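Lustby Robotics Club – Bench Safety Check, Cup Stacking Station
Checked by: Saadet Ersoy
Signed off by: Pádraig Coughlan
Session: Monday, after school

Ratings: OK / FIX (same day) / STOP (arm stays off)

1. Arm mount and table

1.1 Base bolts tight, no rocking when pushed by hand – OK
Comment: Solid! The new washers were worth the wait.

1.2 Table clamps hand-tight, handles turned away from walkway – OK
Comment: Please don't borrow these for the drill press. They live here.

1.3 Floor tape visible all the way around the reach zone – FIX
Comment: Peeling at the back corner. Çınar team has the roll.

2. Power and stop button

2.1 E-stop within reach of the person at the keyboard – OK
2.2 E-stop tested with arm moving at low speed – OK
Comment: Tested twice, and both times the arm held its position beautifully. Dinix team, your bracket for the button is great – can we have one for the other bench?
2.3 Cables clear of the elbow joint through full travel – FIX
Comment: The camera cable snags when the wrist turns past 108 degrees. Add one more clip and leave some slack.

3. Work area

3.1 Only task items inside the reach zone (cups, bowl, soft toys, blocks) – OK
3.2 No drinks, phones or hand tools on the table – OK
3.3 Cups free of cracks and sharp rims – OK

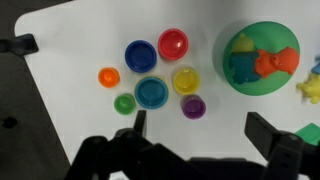 Comment: I went over every rim with a fingertip and found nothing to worry about. The cups are such a good choice for this challenge – light, bright, and if one gets flung it won't hurt anybody. Keep using them for the April meet.

4. Gripper

4.1 Finger screws snug, none missing – OK
4.2 Grip force limit set to 28 percent or lower – OK
Comment: Found it at 60 last time, so I was very happy to see this one.
4.3 Fingers open fully on command – OK
4.4 Approach speed limited near the tabletop – FIX
Comment: Umport team's script drops the limit for the last move. Lovely smooth motion otherwise! Put the limit back before the next run.

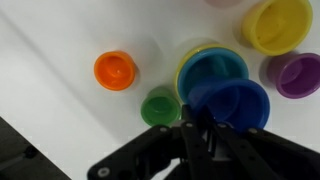
Gripper low over the cups, royal-blue cup at the fingers. Items 4.1 to 4.4.

5. People

5.1 Safety glasses on everyone inside the tape – OK
5.2 Long hair tied back, lanyards off – FIX
Comment: Two lanyards. Hooks are by the door.
5.3 One caller per run, says "moving" out loud before the arm starts – OK
Comment: Best I've heard all year. The whole room could hear it.
5.4 Hands out of the zone until the caller says "clear" – OK

Result: 4 items to FIX, no STOP items. Bench may run at low speed once 2.3 and 4.4 are done. Recheck in 7 days, same sheet, and initial each fix next to its number.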